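Print this chapter | E-mail to a colleague

Filed under: Household Economics, Part One

Chapter 3
The Flat Surface Problem

Every home has one surface on which things are put down "for a minute". Melquiades Alvarado, who spent a June visiting kitchens in Skunville with a notebook and a strong stomach, called it the landing. His 37 households all owned one. Only two admitted it.

The landing matters to economists because it costs nothing to use and a good deal to clear. Whoever adds a cup saves a walk to the sink; whoever wants supper pays for everyone's savings. Abundio Escobedo thought a small fine would help. He tried it on his own family and collected three coins, all of them his.

In this chapter we look at shared space, unpaid tidying and the price of putting things off. Readers should have a pencil and, if possible, a table.

Last updated: June
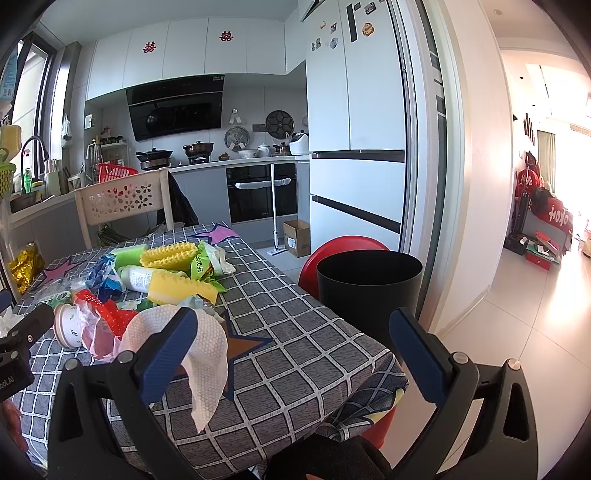
Fig. 3.1 A landing in use, with sponges, spray bottle and a cup on its side.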